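Running bond

Running bond (also called stretcher bond) is the plain, everyday way of laying bricks, where each row is shifted so the joints don't line up with the row below.

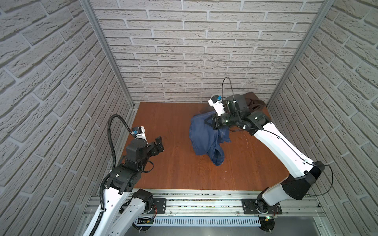 Staggered pattern in pale gray, printed on panels.

I started this page for the Hetmont building wiki because running bond had a two-line entry and I've spent far too much of my life looking at walls. Feel free to fix my spelling!

The basics

A brick laid lengthwise with its long, thin side showing is called a stretcher. Lay a whole row of stretchers (a row is a course, if you want to sound like you own a trowel) and then start the next row half a brick over. Keep going and you've got running bond. Each upright joint sits over the middle of the brick underneath, so the load gets spread sideways as it travels down. Stack the bricks straight up instead and you have stack bond, which looks very sharp and modern but usually needs steel in it.

At the ends and corners you have to do something about that half-brick gap. On a corner it takes care of itself, as the end of one wall's brick fills in the other wall's row. At a door or window you cut a half brick, known as a bat.

Where you find it

Pretty much everywhere. Most newer houses have a brick skin only one brick thick, tied back to a wood frame or a block wall with metal ties, and running bond suits that perfectly. Older solid walls are a different story. They're two bricks thick or more, and they need some bricks turned endwise to hold the layers together — those are headers, and they get you into English bond, Flemish bond and common bond. Common bond is running bond with a row of headers thrown in every so often. The old mill on the Hetmont side of the river has one every 7 courses, and I think it's the handsomest wall in town.

Variations

Shift each row by a third of a brick and you get raking bond, where the joints climb the wall like stairs. I love it on a long garden wall and can't stand it on a small one. Tile people use the half shift too and call it subway tile, though with long tiles they often go for a third, as long tiles tend to bow a little and the half shift shows it.

Copies of the pattern

Running bond must be the most copied wall pattern going. It turns up on wallpaper, vinyl sheets, stamped concrete and dollhouse paper. The cheap ones repeat too soon, and once you spot the same chipped brick coming around again you can't stop seeing it. Arnex used to sell a stick-on version in a gray I really liked, dropped sometime after 2000. I had it in my hallway for almost 2 years before the corners started to lift.

Mortar color

This deserves its own page (Hlongwane Yard has a sample wall if you're nearby). Dark mortar makes the pattern jump out, and mortar close to the brick color lets it sink back. Always let a test patch dry before you pick.

See also: Common bond, Flemish bond, Stack bond, Pointing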